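3.2 Reuse and the Problem of the Second Showing

The works discussed in this section share one feature: each was made to be shown once and was then shown again under different conditions. Appropriation art is usually studied through the question of what is borrowed and from whom. Less attention has gone to what happens when an artist borrows from her own earlier exhibitions. Mavis Pennington's installations for the Talludari gallery are a useful case, as the gallery kept its loan files, wall texts and floor plans for both showings of the series known as Remainders.

The first showing filled 4 rooms. Pennington hung framed photographs of storage racks, crates and the backs of paintings at the height where a visitor would expect the paintings themselves. No titles were placed on the walls. A printed sheet at the entrance gave the location of each storeroom and the month in which it was photographed, most often April, but left out the names of the artists whose works were stored there. Early reviews read this as a complaint about museums that own more than they display. Pennington did not object to that reading, though in a letter to the gallery she wrote that she was "more interested in who gets to go down there."

For the second showing the same photographs were reprinted at half size and hung in a single corridor between the cloakroom and the lecture hall. Dougal Innes, who wrote the longest review, took the change as a loss of nerve. In his view the corridor turned a pointed work into decoration. Ingrid Mahmoud answered him in the following issue of the same journal. She argued that visitors in a corridor are already treating the walls as background, and that the work depends on this lack of attention in the same way that the storerooms do.

Both writers assume that the photographs stayed the same and that only the setting changed. The files suggest otherwise. The edition was limited to 300 prints across all images, and 50 of these were held back by the artist. The corridor prints came from the held-back group and had been cropped more tightly. Labels and inventory numbers that could be read in the first set are missing from the second. A viewer who had seen only the later version would have had no means of telling one collection from another.
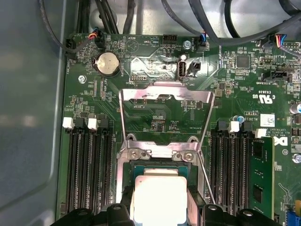 Figure 4. Emlyn Morris

The cropping bears on the question of authorship, which earlier accounts of Remainders treat briefly. If the inventory numbers are visible, each photograph points to an owned object, and behind it to another artist. Once they are gone, the picture points mainly to the act of storing. Haverford (in his survey of the Erkard collection) calls this kind of image "a portrait of custody." The phrase fits the corridor prints better than it fits the first set, and it should not be applied to the series as a whole.

There is also the matter of who decided on the crop. Pennington's instructions to the printer give dimensions and paper weight but say nothing of the borders. A later invoice from Wojcik, the framing firm, lists a standard molding in one size only, and the corridor prints match that size closely. It is possible that the tighter image began as a practical answer to the frames that were on hand. Pennington approved the proofs, and the gallery has her signature on them, so the result can be treated as hers. The order of events still matters for any claim that the crop was planned from the start as a comment on the first showing.

A similar difficulty comes up with the Prarnonik commission, where a set of the artist's older wall texts was reused beside works she had never seen. In that case the texts were reset in a new typeface by the museum's own staff, and two of them were shortened. Mahmoud treats the commission as a direct extension of Remainders. The comparison is helpful up to a point, but the correspondence shows that Pennington was told of the shortened texts only after the opening. She let them stand and asked that her name be removed from the printed sheet. The museum agreed, and later copies of the sheet list the work by title alone.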